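La durabilidad textil como obligación pública

El debate sobre los residuos textiles suele plantearse como una cuestión de consumo individual. Se pide al ciudadano que compre menos, que elija mejor y que deposite lo usado en el contenedor correspondiente. Esta Fundación sostiene que tal enfoque resulta insuficiente. La vida útil de un jersey o de una manta depende en gran medida de decisiones tomadas antes de que la prenda llegue al hogar: la calidad del hilo, la densidad del punto, la existencia de un recambio o de un taller capaz de intervenir.

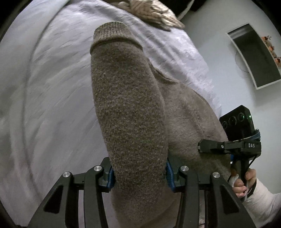
¿Debe la administración financiar la reparación de prendas de uso doméstico?

A juicio de esta Fundación, debe hacerlo, siempre que la ayuda se dirija al taller y quede vinculada a tarifas públicas. El descuento directo al comprador tiende a diluirse en el precio final, mientras que el apoyo al oficio conserva una capacidad que, una vez perdida, tarda años en reconstruirse.

La experiencia del municipio de Parnine merece atención. El programa Nakden, iniciado en octubre con 6 talleres adheridos, tramitó en su primer ejercicio 1459 encargos, en su mayoría prendas de punto y ropa de cama. La dotación fue modesta - 300 euros mensuales por taller - y la carga administrativa, por desgracia, no lo fue tanto. Jolanta Kaczorowski, responsable del informe de seguimiento, advierte que dos establecimientos abandonaron el programa por la dificultad de justificar cada arreglo por separado. Convendría sustituir ese requisito por una declaración trimestral.

Se ha objetado que estas ayudas distorsionan la competencia. Henryk Wieczorek, en su dictamen para la cooperativa Giltari, sostiene que el mercado ya retribuye la reparación cuando el bien lo merece. El argumento es atendible en el caso de un abrigo de precio elevado.
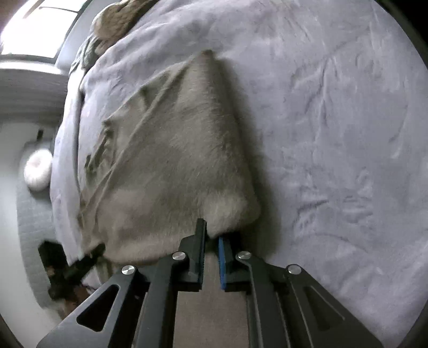

Pierde fuerza, en cambio, ante los artículos corrientes, cuyo arreglo cuesta a menudo más que su reposición. Esa diferencia no refleja el coste de recoger, clasificar y eliminar lo desechado, que asume el conjunto de los contribuyentes.

Proponemos, por tanto, que los pliegos municipales de recogida textil reserven una partida estable a la reparación, y que la formación profesional recupere el zurcido y el remallado como contenidos evaluables. Ninguna de las dos medidas exige una ley nueva. Requieren una asignación plurianual, de modo que los talleres puedan contratar aprendices con un horizonte superior a una sola convocatoria.

Fundación Lumbantobing - Contacto - © Todos los derechos reservados - Volver arriba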